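Side Tables & Phone Corners: Sullness guest rooms

Posted 18 Jan 2023

Quick one tonight, still half unpacked. People keep asking what goes on the little tables in the rooms at Sullness, so, a gallery. Small one. Sorry about the wait, the April lot never got put up either and I've given up on finding them.

The basics. Round table, raised rim, tucked right in the corner. Rim matters more than you'd think, pens roll. Ours came through Kuusk, 3 to a carton, legs none, screws 11 per table, no instructions in the box. Rang Palleler for a spare top and they were lovely about it, colour match was pretty good too.

Phones are corded and staying corded. Guests lose cordless ones. Found one in a gumboot once.
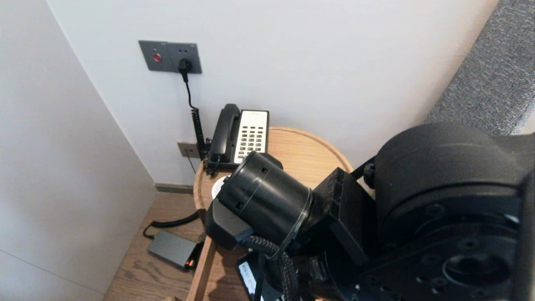
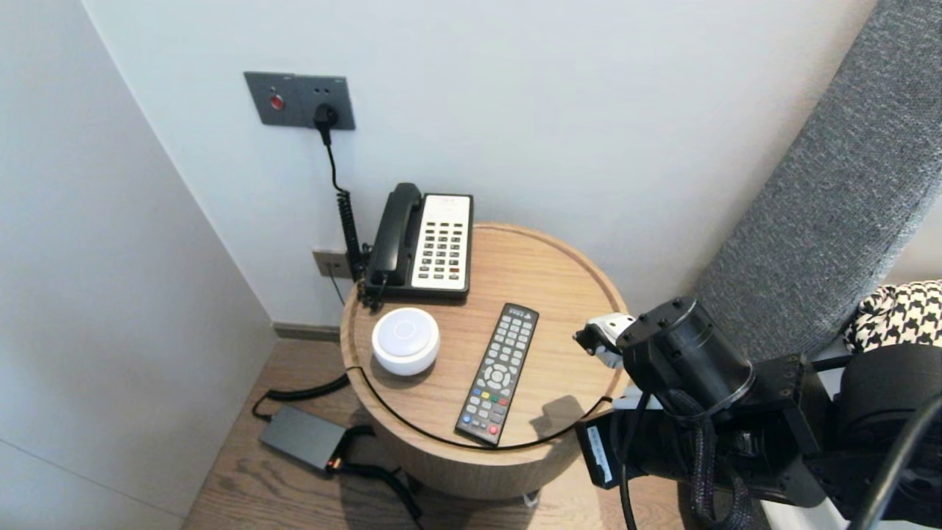
Corner table with the desk phone on it, both shots. Black handset on the left, pale keypad on the right, curly cord going off the back toward the wall. Adapter's on the floor. Needs a clip or somthing, on the list.

Do the tables mark if you put a hot mug down?

They will if it sits there a while. Use a coaster, and if you get a white ring rub it with a bit of Sasach wax on a soft cloth, leave it 20 minutes, buff it off. Usually gone by the second go. Don't use the kitchen spray on them, it takes the finish dull.

Few odds and ends. Room 21 is getting its table swapped over next, that one has a wobble and a folded coaster under it isn't a fix. Phone list cards are being reprinted in bigger type, the old ones were hopeless without glasses. Spare remote batteries are in the hall cupboard, top shelf, behind the lightbulbs.

More rooms when I get too them. Hallway and the breakfast nook first, probaly.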